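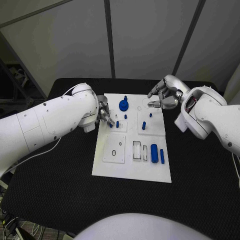

Small blue parts and white plates on a big white board.

Home Reviews Storage Sewing Garden Contact

Brosard 60-drawer cabinet review

I've wanted a proper small parts cabinet for years and kept making do with jam jars, which look lovely on a shelf and are a pain the minute you need the one at the back. So in October I finally spent £115 on the Brosard, the one with 60 little drawers, and I've been filling it ever since.

It comes flat, and I'll be blunt, the instructions are dreadful. There's one sheet with drawings the size of postage stamps, and step four shows the back panel the wrong way round (mine is still the wrong way round, I just turned the cabinet to face the other way). Allow an evening. I started after tea and was finished by half past ten, with a break to look for the small screwdriver.

Once it's up, though, it's a good solid thing. The drawers run smoothly and they have a little lip at the back so you can pull one nearly all the way out without tipping washers down your front. My old Grisari didn't have that and I still find picture hooks under the fridge. They lift out completely if you tilt them, so you can take a whole drawer over to wherever you're working and slot it back afterwards. I use that more than anything else!

The label holders are where I start grumbling. You get a sheet of cards, but they're thin and they curl, and the slots are a shade too narrow for the sort of card I had in the house. I ended up cutting down old birthday cards – the plain backs are just right – and writing on them in pencil, as I change my mind about what goes where every other week.

Size-wise, think carefully before ordering. The drawers are all the same, fine for screws, buttons, beads, fuses and hinges for a doll's house, but too short for a full-length pencil or a decent paintbrush. My friend Golnar Salehi has the Jalali, with fewer drawers in three sizes, and she keeps all her jewellery pliers in the bottom row. I was a bit jealous. Hers cost more and wobbles when you open the top, mind you.

I did a big sort when it was new and counted the loose buttons as I went, and there were 728 of them, from my gran's tin and two charity shop bags. They take up five drawers by colour, with room to spare in the greens.

Two other things. The feet are hard plastic and slide on a polished surface, so I stuck felt pads underneath. And there's no lock or catch, so if you have a toddler about, put it up high or look at the Bimar, which has a clear door on the front.

Would I buy it again? Yes, for the drawers. I'd throw the label sheet straight in the recycling and I'd read step four twice. Four stars from me, and the jam jars have gone back to being for jam.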